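From: Prys Foulkes
To: Pilergate Food Share list
Subject: Re: [pilergate-share] Bagging fruit for the June pickups

Kamran Esfahani wrote:

> Hello all,
>
> I've been on the packing table for three weeks now and I'd like
> to settle how we bag the fruit. At the moment every shift does it
> differently. Some people put everything in one bag, some split
> hard fruit from soft, and last time one person was tying each
> bag shut with a double knot that I had to cut open to add the
> limes we had forgotten.
>
> My questions:
>
> 1. One bag per household or two?
> 2. Do avocados go in with the citrus?
> 3. Are we still tying the bags?
> 4. What do we do with fruit that has marks on it? I have been
> setting it aside and the crate is getting full.
>
> I also noticed the roll of bags from Donska is nearly finished.
> The label says 2000 and I think we are down to the last layer.
>
> Kamran

Kamran, thanks for writing this up. I'll take your points in order, and the rest of you can correct me where your shift does it another way.

1. One bag for a single person or a couple, two for anything bigger. The household size is on the pickup sheet in the second column. If you do two bags, write the same pickup number on both. We had a mix-up in the spring where number 2759 went home with one of their own bags and one of somebody else's, and it took most of an evening on the phone to sort out.

2. Yes, avocados can go in with oranges and mandarins. People have told me citrus makes them ripen faster. I keep both in the same bowl at home and have never seen any difference. Bananas and apples are another matter, and I'd keep the avocados away from those unless they are very firm and the family wants them soon. What matters more is the order they go in. Hard avocados and limes go in first, then guavas if we have them, then mandarins. Anything that gives when you press it goes on top or in a separate bag. Grapes and plums always get their own bag.

3. Please don't tie them. Fold the top over once and leave it. A tied plastic bag sweats, and if the pickup is late the fruit at the bottom is sitting in water by the time it gets home. An open top also means the person at the door can look in and say whether they want to swap something. The swap box is under the pickup table and it does get used.

4. Marked fruit is mostly fine. I went through the set-aside crate after closing and put nearly all of it back. Guavas and some of the green apples come with blotches and speckles on the skin, and the avocados from Safavi go dark well before they are ready to eat. What you are looking for is broken skin, a wet spot, mold around the stem, or a smell. If it has none of those it goes out. If you're not sure, ask whoever is on with you, and if they aren't sure either, put it in the compost and move on.

One thing you didn't ask about is how full to make them. I stop at 10 pieces of mixed fruit for a single bag, fewer if there are big oranges in the delivery. The handles on these will stretch after that, and plenty of our people are walking or taking the bus. 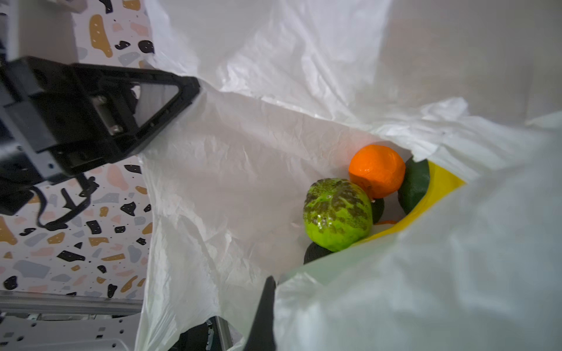 I also like to open each bag all the way before anything goes in. The thin ones stick to themselves, and if you only get the top open the fruit hangs up halfway and you end up shaking it down, which bruises the mandarins. Pull the sides apart, put a hand in to the bottom, and then fill it. It's slow for the first few and after that you don't think about it.

Please also check for loose bits before you put a bag on the shelf. Net bags shed little pieces when you cut them, and twist ties and stickers end up in there too. Cut the nets over the trash can and you won't have to pick the bits out later.

On the bags, I've asked Donska for another roll of the same size. Drummont had a cheaper one but it was a smaller bag, and I don't think it would hold a family's share. If we run out before the new roll comes, there are 12 paper sacks on the top shelf in the back closet. Use those for the hard fruit only.

I'll be in from 4:30 to set up the table if anybody wants to go over any of this with the fruit in front of us. Kamran, could you bring the marker back? I think it went home in your apron.

Prys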